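Learning to Count in Two Languages: Number Words at Home and at Preschool

Project report, Early Childhood and Language
Student: Riet Verhoeven
Supervisor: Hendrik Ngubane
January 2019

1. Introduction

My project is about how young children learn number words when the family speaks one language and the preschool another. I became interested in this subject when I did my first placement at the Mirani centre, where many of the families speak a different language at home. One boy could count to ten very nicely in English, but when his grandmother asked him in Dutch how many biscuits he had, he only showed his fingers. I wanted to understand what he knew and what he did not know yet.

The question of my report is: do children who learn to count in two languages carry their knowledge from the one language to the other, or must they learn the meaning of each word again?

2. Background

It is well known that saying the number words in order is not the same as understanding them. A child can recite "one, two, three, four, five" as if it were a song. When you ask this same child to give you four blocks, he may grab a handful. Understanding that the last word of the count tells how many things there are is called the cardinal principle, and most children reach it somewhere in the preschool years.

Languages also build their number words differently. In English, "twenty-four" has the tens first. In Dutch and German the units come first, so the child hears something like "four and twenty". For small numbers this makes no difference, but teachers told me that it gives mistakes later, when the children begin to write what they hear. My own younger brother wrote 42 for 24 until he was nearly eight, and I must admit that I still say telephone numbers slowly.

3. Method

I visited two centres, Mirani and Jondstead, and worked with 16 children between three and five years old. All of them heard English at the centre and another language at home. The parents received a letter and a short form, in which they wrote down what languages were used, by whom, and at which moments of the day. For instance, some families use one language at the dinner table and another in the car.

Every child did 3 tasks: to count aloud as far as possible, to give me a certain number of buttons, and to tell me how many animals were on a card. The tasks were done in English on the first visit and in the home language on the second. For the home language a parent or a staff member asked the questions, and I wrote down the answers. One session was never longer than ten minutes, and a child could stop at any time.

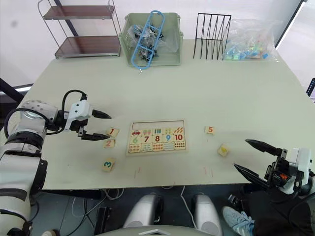 I had first planned to do everything in one visit, but my supervisor advised against it. He thought that the children would remember their answers and only translate them. In May I tried both ways with my neighbour's daughter and he was right, so I changed the plan. This cost me extra weeks of travelling, mostly by bus.

4. Results

Most of the children could count further in English than in their home language. This did not surprise me, as the centres sing counting songs every morning. The button task gave another picture. Children who could give me five buttons in English could nearly always do it in the home language too, even when they were slow to find the words. The children who were still guessing were guessing in both languages.

With the very small numbers the differences were larger. A few children understood "two" in one language and were not certain of it in the other. The language they knew best for these words was the one used at meals — the parents' forms helped me to see this.

5. Discussion

My results suggest that the small words are learned separately in each language, but that the idea of counting itself is shared. I have to be careful, because the group was small and I do not speak all of the home languages. It is also possible that some adults helped with their eyes or their tone of voice. I noticed this in myself as well.

For further work I would like to return to the Jondstead group when they start school and look at the numbers above twenty. I would also ask the parents to keep a diary in place of the form, as several of them wrote to me afterwards with moments they had forgotten.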